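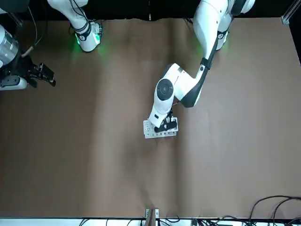
Gripper Trials on the Two-Arm Table

The left arm holds the white perforated plate with its short black fingers. The gripper of the right arm hovers over the table and holds nothing.

This page shows our comparison of two finger sets, Rirner and Odard, at the Satti workshop. Sadia Lashari and Na-rae Ahn made 60 grasps with each set, always on brown paper. Tanveer Khokhar wrote the controller settings. The results for thin plates will be added in December.

Contact: Melur Majimbun, Satti workshop | © Satti | Back to top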